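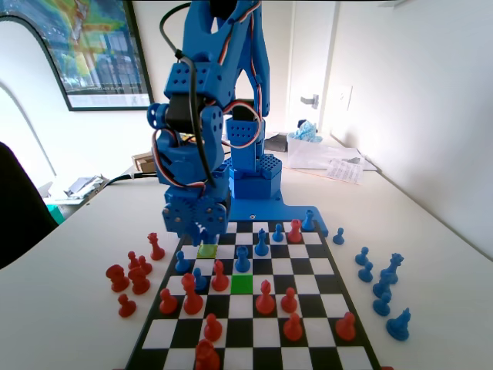

Chess arm on the desk, gripper over the far left part of the board.

Chess Arm, Desk Unit: Inspection Checklist
Unit name: Umali
Inspected by: Filipa Pinheiro
Second reader: Benedita Nogueira
Date: 2021-08-27
Games logged since last full inspection: 533

Mark each line OK, WATCH or FIX. Leave a comment for anything other than OK. Power stays off for sections 1 to 3.

1. Base and mounting

1.1 Base plate sits flat on the desk, no rocking: OK
1.2 Base plate lined up with the far edge of the board: OK
Comment: Checked against the pencil marks. Do not move the board to suit the arm. Move the arm and run the corner routine again.
1.3 Base screws tight by hand driver: WATCH
Comment: One took a quarter turn. It took a quarter turn in February too. Look at it first next time.

2. Printed parts

2.1 Blue segments free of cracks, especially between the holes near each joint: OK
2.2 No white stress marks around the servo housings: WATCH
Comment: Faint line on the inside of the housing on the right. Can't feel it with a fingernail. Spare is printed and in the Gromier drawer.
2.3 Gripper block screws present and snug: OK
2.4 Gripper gear teeth clean, no chipped teeth: OK
Comment: Brushed out some dust. No grease on this gear, it picks up lint from the felt under the pieces.

3. Wiring

3.1 Black cable loop hangs clear of the arm through full travel (turn the joints by hand, slowly): OK
3.2 Striped servo wire not pinched or rubbed where it curls around the joints: FIX
Comment: Rubbed shiny at one bend. Insulation not broken. Moved the tie and gave it more slack. Rechecked, OK now.
3.3 Servo plugs fully seated: OK

4. Power on, no pieces on the board

4.1 Supply holds voltage with all joints moving: OK
4.2 Arm goes to home position without buzzing: WATCH
Comment: Short buzz from the left servo at home, stops after a second. Benedita heard it as well.
4.3 Stop button cuts power to the servos: OK
Comment: Hold the arm with one hand before pressing. It drops.
4.4 Corner routine, all four corners: OK
4.5 Gripper opens and closes 60 times without a missed close: OK

5. With pieces

5.1 Picks up pawn, rook, knight, bishop, queen, king in both colors: OK
5.2 Clears tall pieces when carrying over a crowded row: OK
5.3 Sets a captured piece down beside the board without hitting those already there: WATCH
Comment: Knocked a red pawn over on the left side. Drop height is a little high. Lowered it in the Clisent settings and repeated the move, pawn stayed up. Keep an eye on it.

6. Area around the unit

6.1 Loose papers out of reach of the arm: OK
6.2 Chair pushed back before power on: OK

Servo hours at time of inspection: 1351. Replace both shoulder servos at 2000 or at the first skipped move, whichever comes sooner. Order from Pavemero, same part as before.

Open items: 1.3, 2.2, 4.2, 5.3.

Note from B. Nogueira: Read and agreed. For 4.2, please swap the two servo plugs at the next check and see if the buzz moves with the servo. Put the plugs back before running the corner routine.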